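Ticket 896: E-reader loses place in long thriller
Category: Reading app / bookmarks
Status: Closed, with mild regret

Reported: Reading The Saltov Inheritance on the Larkel app. Closed it at 60% with the detective locked in a wine cellar. Reopened it at 70%, where he is on a yacht and everyone knows who did it. I now know too.

Support, 09:15: Please confirm your app version and whether sync is switched on.

Reply: Version 2. Sync is on. So is the widow, as of chapter 31.

Support, 10:40: The publisher, Bergeron, sent out a revised file in January. Old bookmarks land further along in the new one. Turn sync off, remove the book, download it again, then go to the chapter by hand.

Reply: Done. Chapter 22 opens correctly and the cellar is as I left it. Is there a way to remove the ending from the reader?

Support, 11:05: Not in this version. We've passed your comment to Prarnness, who handle the app's feature requests.

Reply: Fine. Bookmark has held through three restarts. Please close. I'm reviewing it on my blog anyway and will have to pretend to be surprised.

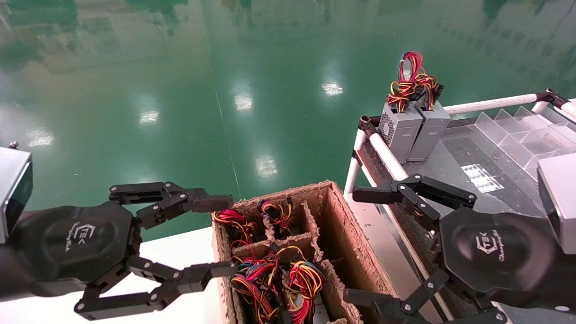
Attachment 1: open cardboard box with compartments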